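Support > Match Day Systems > Closed tickets > Goal review timing, Gurkton

Ticket 986: Review clock runs ahead of the referee's watch 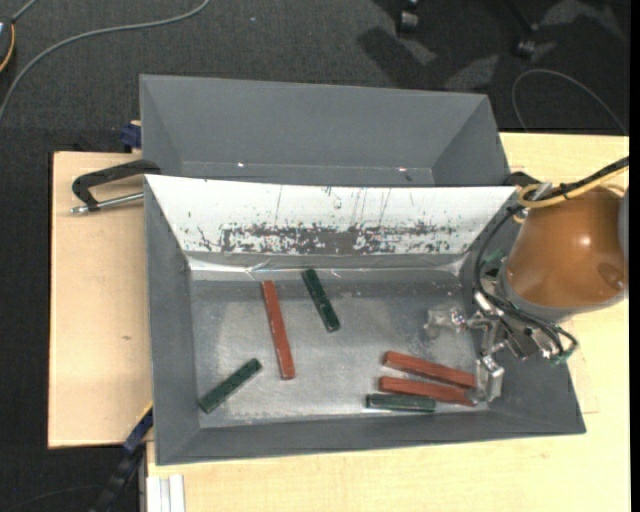 Grey tray with red-brown and green bars.

Opened 5 March 2025
Site: Gurkton, main pitch
Product: Tredis review panel
Priority: raised from low to medium at the club's request

Reported fault
Club says the review panel showed a goal at 90+4 when the referee had it at 90+3. The visiting side, Roltstead, have complained to the league that time was already up. They want the match replayed. I doubt a one-minute label is grounds for a replay, but that is for the league and we have only been asked about the clock.

First check
Pulled the panel log for the second half. Clock started when the operator pressed the button, 19 seconds before the referee's whistle signal was received. Club insists the operator waited for the whistle. The log does not agree with them.

Supplier reply
Tredis say the whistle signal can arrive late in heavy rain. I asked for anything that backs this up and got a link to the brochure. It was dry at Gurkton that night according to the club's own match report, so I am not taking rain as the answer.

Second check
Ran the panel on the bench with the same settings. Started and stopped it 400 times over two days. Largest gap between button and signal was under one second. Swapped the receiver for the spare from Vītola and got the same result.

Club update
Club now say the operator was also running the scoreboard and "may have gone early". This was not mentioned in the first report or on the phone.

Third check
Went back through the February fixtures. Two other second halves at Gurkton started early on the panel, by smaller amounts. Neither had a late goal, which is probably why they went unreported. Same operator login each time - though the club shares one login between everyone, so that proves very little.

Action
- Setting 327 changed so the clock will not start until the whistle signal is in.
- Club told to set up separate logins. They have agreed to this before.
- Log copied to the league.

Status
Closed as operator error. Club dispute the wording and want "system fault". I have left it as it is. Will reopen if the gap shows up again with the new setting on.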